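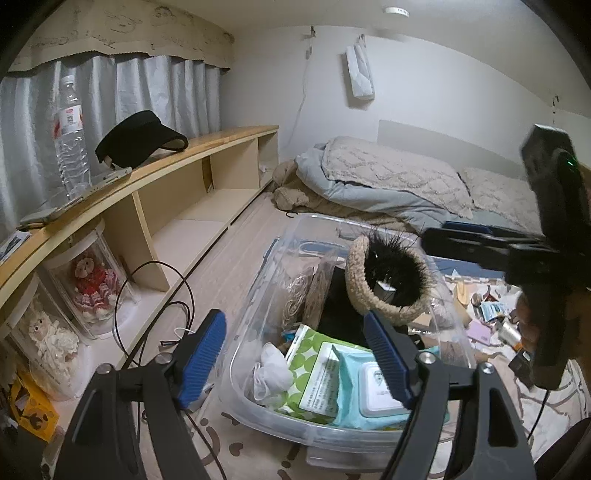
I gave the monkey first pick of the shelf. She had her red dress on, after all, and you don't put someone in a red dress at the back! The sheep came second and took it well, the way sheep do.

"Are we moving again?" my daughter asked from the mattress. She was a voice under the light blue comforter.

"We're sorting," I said. "Sorting is wonderful. Watch."

And it was wonderful, I mean it. Everything we'd carried up from the Lindholm bus was going to have a place by supper. Wet wipes in the clear bin, tissues in the bin (the polka-dot ones, her favorites), the cord in its own little bag like something from a jeweler. The basket with the black fur lining she had begged for at the Stekolik market, and it went in on its side because it would not go in any other way.

"That's a bed for a cat," she said.

"We don't have a cat."

"We have a basket, though."

I couldn't argue with that. I hung the cord on the hook and stood back to admire the curtains, and the valance with its brown doodles, which she had already decided was a map of Zultov. One squiggle was the river. Another was our old street, all 145 steps of it, and she got up on the mattress to show me where the bakery would be.

"And where are we?" I asked.

She thought about it, then jumped, slapped the cloth with her whole hand, and landed laughing in the blankets.

"There! Do the sheep next. He wants to see."

So I turned the sheep around.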